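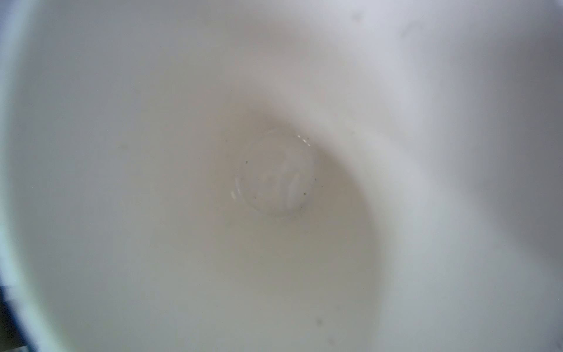 Åsmund Wallin says the mornings changed first. The dishwashing crew at Drendotgate used to start by unloading cups left from the night before, and by 10 their wrists were sore. Now they start with the pans and the big trays.

Grumix is a two-arm station for handling cups, mugs and glasses in staff kitchens and canteens. It is made by Forov and sold with or without installation.

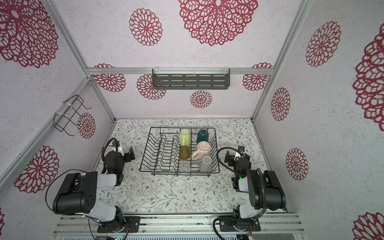 The station does not replace the dishwasher or the person running it. Someone still scrapes, sorts and checks for chips. Drinkware is the part that goes to the arms, and mixed shapes are fine – tall glasses and handled mugs can go in together.

What changes for staff

Less reaching and less repeated gripping. At Drendotgate the kitchen has 17 people across 2 shifts, and hours were kept the same. The time went to prep and to the serving counter, where lines had been a complaint since December.
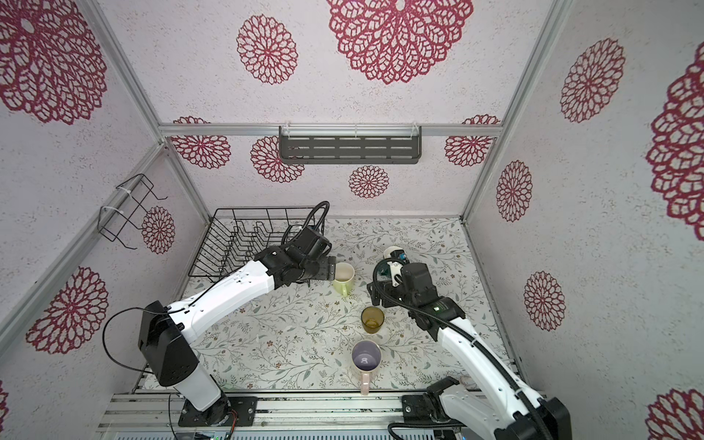

Each shift needs one trained operator. Training takes 9 hours, split over a week, and covers starting, stopping, clearing a dropped item and cleaning the grippers. Operators can pause the arms at any point, and the station waits until it is told to go on. 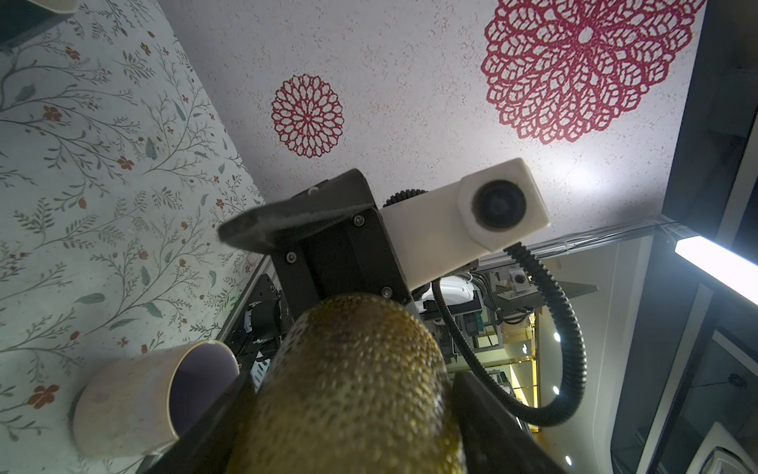

Cleaning and service

Wipe the fingers and the work surface at the end of each shift. Do not spray the joints or the cables. Gripper fingers are a wear part and can be changed with a hex key.

Options

Grumix, standard station
Grumix with Eide stand, for kitchens without a free counter
Spare finger set

Delivery is 10 weeks from order. Prices on request, by site.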